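Cloth table covers: care notes, revised 04/05/2018.

Shake the cover outdoors before washing. Wash at 80 °F with 200 ml of mild detergent and no softener, which mats the fuzzy side.

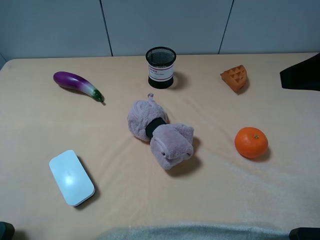 ## Wrinkles

Hang over a rail while damp. Steam from the back, and keep the iron off the nap. Light wrinkles drop out overnight

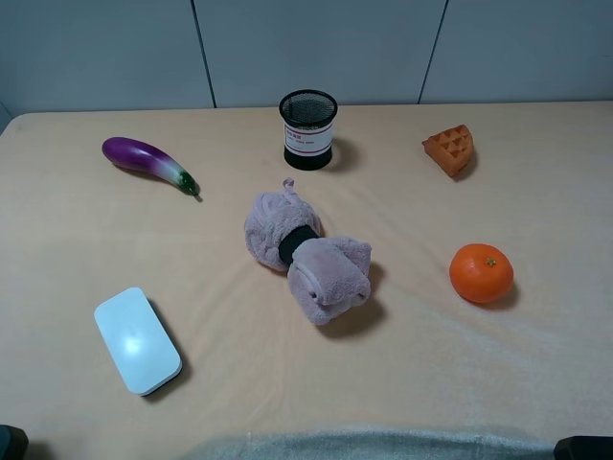
if the cover is laid flat with nothing heavy on it. Store rolled.

## Bare tabletops

Wipe along the grain, then dry at once. Test any cleaner on the underside first.

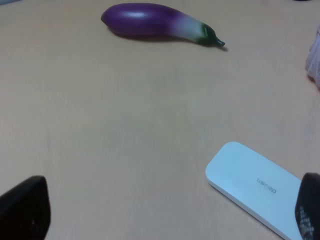

Kemis writes that vinegar dulled the finish on a table at the Mallow shop, and that plain water would have done.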